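Search this site Go

Frequently asked questions about renting a furnished flat with Tranesis

Please read these answers before you write to us. Most of the questions we receive are already answered on this page. If your case is different, our office on Godis Street will be glad to help you.

How long can I rent a flat?

The shortest stay is one month and the longest is eleven months. For a longer stay we must make another kind of contract, and you should ask for it before you pay the deposit. In July we do not accept new stays shorter than two months, as many families move in this period.

How much is the deposit?

For a studio the deposit is 706 euros. For a flat with one or two bedrooms it is 2,000 euros. It is paid by bank transfer before you receive the keys. We do not take cash.

When do I get my deposit back?

We return it within 14 days after the final visit. If something is missing or broken, we send you a list with the price of each thing, and you can answer to this list before we take any money. Small marks on the walls are normal and we do not charge for them.

What does "furnished" mean in your contracts?

Every flat has a bed, a wardrobe, a table, chairs, a sofa or armchair, and a kitchen with plates and pans for the number of persons in the contract. Bed sheets and towels are not included, but you can rent them from us.
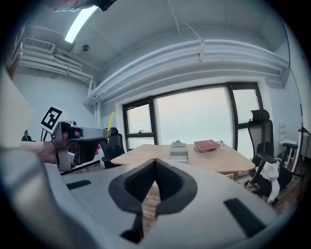 The inventory is the list of all things which belong to the flat. You receive it on the first day and you have five days to correct it. Please do it with care, also for small objects. A light wooden table is easy to remember, but things such as the red hardcover book and the small clear glass bottle standing on it are often forgotten when a list is made, and later it is difficult to say if they came with the flat or with the tenant. If you are not sure about an object, write it down and put a question mark.

Can I move the furniture or bring my own?

You can move it inside the flat, if you put it back before you leave. Please lift heavy pieces and do not pull them over a wooden floor – scratches of this kind are the most usual reason for a deduction. Your own furniture is welcome, but we cannot store ours for you.

Are water, heating and electricity included?

In the Brelta building everything is included. In the Kuzmenko building water and heating are included, but electricity is paid by the tenant. We read the meter together with you when you arrive and when you leave. Internet is included in both buildings.

Can I have a pet?

Cats and small dogs are allowed in the Kuzmenko building only. You pay a cleaning fee at the end of the stay. Please tell us before you sign, also if the animal will come only for some weeks.

I lost my key. What should I do?

Call the office during opening hours and we will give you a second key against a signature. At night you must call the emergency number, which is written inside the door of your mailbox, and the night visit is at your cost.

How do I end the contract early?

Write to us at least 30 days before you want to leave. An e-mail is enough, but wait for our confirmation – without it the notice is not valid.

Contact | © Tranesis Furnished Flats | Back to top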